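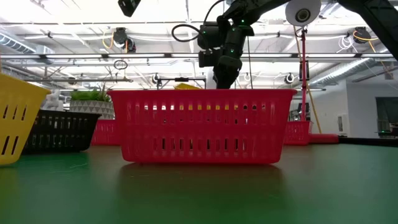 La cesta roja grande sobre la mesa verde, en la sala del fondo de Zelliva.

Llevaba desde mayo queriendo ir a la jornada de puertas abiertas de Zelliva, en Rilturville, y por fin el 17 de junio me subí al autobús con un bocadillo en el bolso y muchas ganas de ver cestas. Sí, cestas de plástico, de las de toda la vida, con sus ranuras a los lados. En mi casa hay una en cada rincón y nunca me había parado a pensar de dónde salían.

Nos recibieron con café (flojito, pero se agradece) y nos repartieron en grupos de 50 personas. Primero pasamos por el almacén, donde huele a plástico nuevo y hay pilas que llegan casi al techo, y nos contaron que de allí salen 800 cestas al día, buena parte para los supermercados Orozco. Una señora de mi grupo preguntó si las vendían sueltas y ya no hubo manera de que hablásemos de otra cosa hasta el pasillo siguiente.

La sala que más me gustó fue la del fondo, muy luminosa, con una mesa verde tan brillante que la cesta roja se reflejaba en ella. Eso sí, de cerca se le notan los arañazos, como a cualquier mesa que trabaja. Había cestas rojas de más de un tamaño, una amarilla y otra negra, ancha y bajita, que es la que yo me habría llevado para las patatas. Y detrás, qué detalle tan simpático, una planta artificial en una maceta gris con dibujo geométrico y una figurita blanca que parecía un conejo. Me quedé mirándola tanto rato que perdí a mi grupo y terminé la visita con el siguiente, encantada de oír otra vez lo de las ranuras.

A la salida está la tiendecita, con la serie Virnness a buen precio. Yo compré dos medianas y una tapa que, al llegar a casa, no encajaba en ninguna de las dos. La entrada es gratuita, pero conviene apuntarse con tiempo, que solo hay 200 plazas. El autobús que para en la puerta es el 53.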